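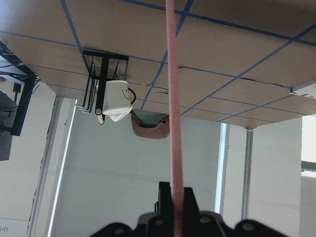 Séance 3 — Les boissons végétales à base d'avoine : formuler, stabiliser, vendre

Bon, on reprend là où on s'était arrêtés. La dernière fois j'ai passé beaucoup trop de temps sur le soja (je sais, je sais), donc aujourd'hui on attaque directement l'avoine. Ces notes reprennent ce que je dis à l'oral, avec les bouts que je saute quand je parle trop vite. Complétez-les avec les vôtres, surtout pour la partie enzymes !

1. De quoi on part

Une boisson à l'avoine, c'est de la farine ou des flocons mis en suspension dans l'eau, puis hydrolysés, séparés, formulés avec un peu d'huile et de sel, homogénéisés et traités thermiquement. Dit comme ça, c'est simple. Le problème, c'est l'amidon. Si vous chauffez une suspension d'avoine sans rien faire, il gonfle, il gélifie, et vous obtenez du porridge. C'est très bon, le porridge, mais ça se verse mal dans un café.

On ajoute donc des alpha-amylases, qui coupent les longues chaînes en morceaux plus courts (dextrines, maltose). La viscosité chute, et au passage le goût devient plus doux. Retenez bien ce point, il revient tous les ans à l'examen : une boisson à l'avoine peut être sucrée en bouche sans aucun sucre ajouté dans la recette. Le maltose apparaît pendant le procédé, et il doit figurer dans la ligne « dont sucres » du tableau nutritionnel.

2. Le réglage de l'hydrolyse

On joue sur la dose d'enzyme, la température et le temps. Trop peu d'hydrolyse, et la boisson est épaisse, un peu gluante. Trop, et elle devient aqueuse et franchement sucrée. Les bêta-glucanes compliquent tout, parce qu'ils donnent du corps (on les aime bien) et qu'une préparation enzymatique mal choisie peut les dégrader sans qu'on s'en aperçoive avant la dégustation. Vérifiez toujours les activités secondaires sur la fiche technique de l'enzyme. Toujours.

Mon ancien collègue Szabolcs Mészáros arrêtait ses essais au viscosimètre et jamais au chronomètre. J'ai fini par faire pareil : deux lots d'avoine de la même variété, récoltés à un an d'écart, ne réagissent pas de la même façon — et le chronomètre, lui, n'en sait rien.

3. La gamme « barista »

C'est la partie que vous attendez tous, je crois. Pourquoi une boisson végétale tranche-t-elle dans le café ? Le café est acide et chaud, il contient peu de chose pour tamponner, et les protéines végétales approchent alors de leur point isoélectrique. Elles se repoussent moins, elles s'agrègent, et on voit apparaître les petits flocons que tout le monde déteste.

Les parades habituelles :

Un régulateur d'acidité, le plus souvent un phosphate de potassium. Efficace, mais il faut l'écrire sur l'étiquette et certains acheteurs n'en veulent plus.

Davantage de matière grasse, en général du colza ou du tournesol, pour la rondeur et la texture de la mousse.

Une homogénéisation plus poussée. Des gouttelettes plus fines crèment moins vite.

Pour la mousse, pensez à deux choses séparées : le volume obtenu tout de suite et la tenue ensuite. Une formule peut monter très haut puis s'effondrer pendant que le serveur rend la monnaie. En TP vous mesurerez les deux. 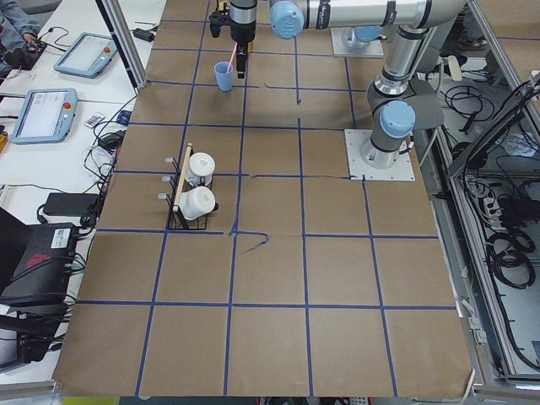
Plan de travail quadrillé au ruban bleu sur papier kraft.

4. Étude de cas : Hetia contre Grendton

On lira le dossier ensemble, mais voici l'essentiel. Hetia est une petite marque de boissons à l'avoine vendue surtout aux cafés indépendants. Grendton fabrique pour les marques de distributeurs, avec des volumes sans commune mesure. Les deux sortent une version barista en juin.

Hetia choisit une liste courte : eau, avoine, huile de colza, sel. Pas de phosphate. Résultat, le produit est magnifique dans un cappuccino préparé sur un espresso peu acide, et il floque dans les cafés filtre clairs. Le service clients reçoit 28 réclamations le premier mois, presque toutes de torréfacteurs qui travaillent des cafés très vifs. Grendton met le phosphate, ne floque nulle part, et se fait reprocher sa liste d'ingrédients.

Kibet Langat, qui dirigeait alors les essais chez Hetia, a proposé d'imprimer un conseil d'utilisation sur la brique (verser la boisson tiédie, éviter les extractions très acides). Le commercial a trouvé ça anxiogène. Moi je trouve ça plutôt malin, et j'aimerais vraiment qu'on en débatte, parce que vos camarades de l'an dernier étaient coupés en deux !

Ajoutez au tableau la question du fournisseur. Hetia achetait toute son avoine chez Kozłowski, un seul moulin, un seul cahier des charges. Très confortable pour la régularité, beaucoup moins le jour où la récolte est mauvaise. Grendton, lui, répartissait ses achats entre 9 moulins et passait son temps à recaler l'hydrolyse.

5. À préparer

Lisez le dossier Hetia en entier, annexes comprises (l'annexe sur les coûts est pénible, courage).

Rédigez une page, pas plus, sur la position que vous défendriez : avec ou sans régulateur d'acidité, et pour quel type de client.

Relevez sur trois briques du commerce la liste des ingrédients, les sucres et les matières grasses. Prenez au moins une version barista et une version classique de la même marque, la comparaison est bien plus parlante.

Pour le TP, blouse et charlotte obligatoires, et relisez la notice du viscosimètre Demodov avant de venir. On commence à 9 h — les mesures sont longues et la salle est reprise juste après nous.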